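On the Keeping of a Household Bread Record

29 August 2021

It has been the practice of this household to maintain a written record of every loaf baked in its kitchen. The record was begun in December, following correspondence with Deirdre Flanagan of Arnport, whose own notebooks extend over 14 years and who was kind enough to lend me two of them. I set out below the method I have adopted, together with certain revisions made over the summer.

Each entry opens with the flour. I use 1,000 grams for a double batch, of which 200 grams is whole rye from the mill at Gundcombe. The remainder is a plain white bread flour. The mill changed its sacks in the spring, and the new rye is ground noticeably finer; entries from that point forward carry a small "f" in the margin so that the two periods are not confused.

The second line gives the temperature of the kitchen. I had previously omitted this figure and came to regret it. Loaves made at 21 degrees Celsius were consistently the best of the winter, a fact I was able to establish only by consulting the heating bills. Readers who bake in a warm climate will wish to record the temperature of the water as well.

The third line is reserved for times: mixing, folding, shaping, and baking. Roscoe Ambrose has written to recommend that the overnight rest be noted separately – a sensible proposal, and one I have adopted. He further recommends a score out of ten for flavor. I have declined to adopt this, as my scores in the trial period were plainly governed by how hungry I was.

Shaping remains the weakest part of my practice. I now use very little flour on the work surface and a quicker hand with the scraper, and the dough is turned twice before it goes into the basket. A broad board is preferable to a small one for this purpose, particularly when two loaves are to be shaped together.
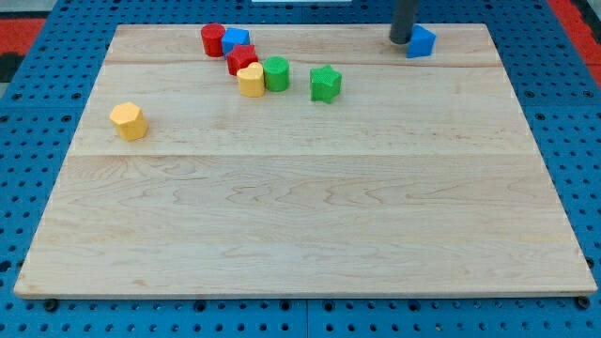 A wide board in pale wood, with the seams between planks showing.

Boards should be scraped clean after use, wiped with a damp cloth, and stood on edge to dry. They should not be left to soak.

The rye starter, known in this house as Olden, is fed on the evening before baking and has its own page at the back of the book. I intend to publish the summer entries next, including the three failures with seeded dough.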